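How to bring a dry wooden spoon back to life

I've got a drawer full of wooden spoons and most of them came to me in a sorry state. Two were my gran's, one I bought at the Grokdale car boot for next to nothing, and the rest I've ruined all by myself by leaving them in the sink overnight. If yours have gone pale and furry, don't bin them! An evening's work and a bit of oil will sort them out.

What you need: food-safe mineral oil (I use a bottle of Vullo, but any will do), a sheet each of 240 and 600 grit sandpaper, an old cotton T-shirt and a jam jar.

First, give the spoon a proper wash in hot soapy water and stand it up to dry for 24 hours. I know, it's boring. I skipped this once and the oil just sat on top in sticky patches, so now I wait.

Next, sand it. Start with the 240 and go along the grain, never across, paying attention to the tip where it scrapes the pan. Wipe it with a damp cloth and you'll feel the fuzz come back up – let it dry again, then go over it lightly with the 600.
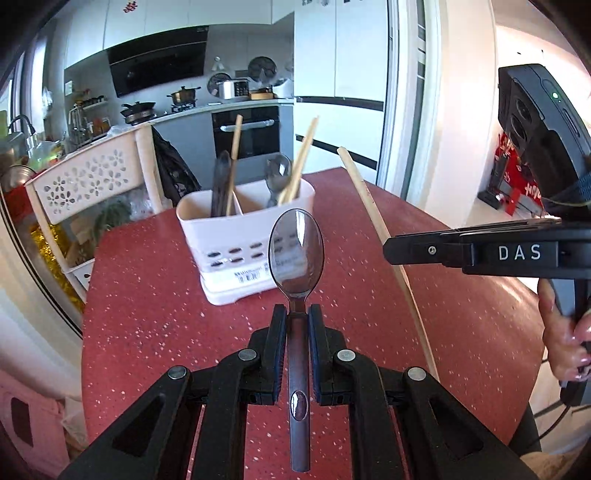 Issue 367

Now the nice bit. Pour a little oil on your rag and rub it in all over, handle included. The colour changes straight away and it's very satisfying. Leave it 20 minutes, rub in some more, then stand the spoon in the jam jar overnight with the handle down. Buff off whatever's left in the morning. Very thirsty spoons might want a third coat.

Chopsticks and spatulas get exactly the same treatment, though I go easy on the sanding with chopsticks as they're thin to begin with.

After that, wash by hand, dry standing up and keep them out of the dishwasher. I do mine again every November, before the Christmas baking starts.

One last thing: oily rags. Mineral oil is fairly tame, but if you've used linseed or another drying oil, lay the rag out flat outdoors until it's stiff before you throw it away, as a scrunched-up one can heat up and catch fire.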